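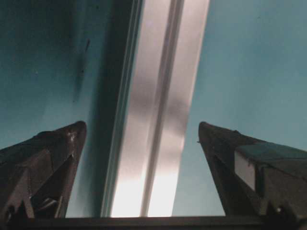 Slotted aluminum rail on a blue-green surface, groove facing the camera.

Preparing a Slotted Aluminum Rail for Assembly

Slotted rail comes off the rack with oil in the groove and sharp edges where it was cut. Ten minutes of prep saves trouble once the nuts go in. These steps are for the small shelf frame in the Stirkeleck plans, but they work for any straight length.

You need a 400 mm length of rail, a flat file, a stiff nylon brush, dish soap, two lint-free cloths, and a square.

1. Lay the rail on a smooth, clean surface. Grit under the bar will scratch the face you aren't looking at.

2. File the cut ends lightly. Work away from the slot so the filings don't drop into it.

3. Brush out the groove from one end to the other. Turn the rail and repeat for each slotted side.

4. Wipe down the flat faces with a damp cloth and a drop of soap, then dry with the second cloth. 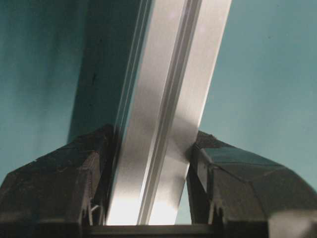
Bundgaard wrote in to suggest running a spare nut the full length of the slot before going any further, as a burr close to the end is easy to miss with a brush. If it catches, take it back out and file that spot again.

5. Check the ends with the square. If one is off by more than the thickness of a pencil line, recut it.

6. Mark the bracket positions on the face in soft pencil. The first mark goes 42 mm from the end.

7. Slide in the nuts you need for that side, 3 per slot. Leave the bolts finger tight until the whole frame is together. 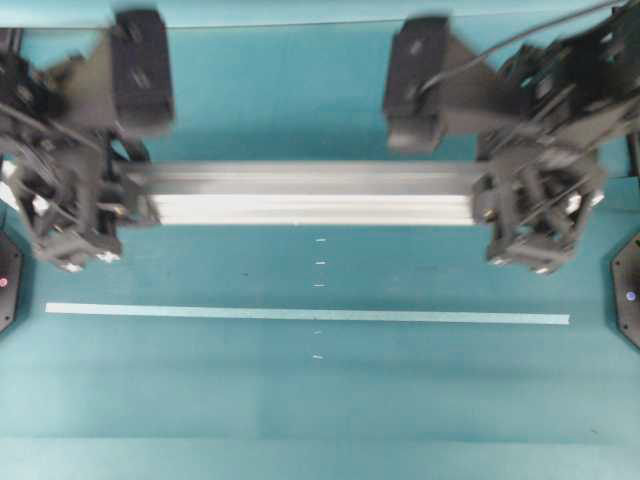
Should the slot be oiled before the nuts go in?
Leave it dry. Oil collects dust, and the nuts slide well enough in a clean groove.

Store finished rails flat, with a cloth between layers.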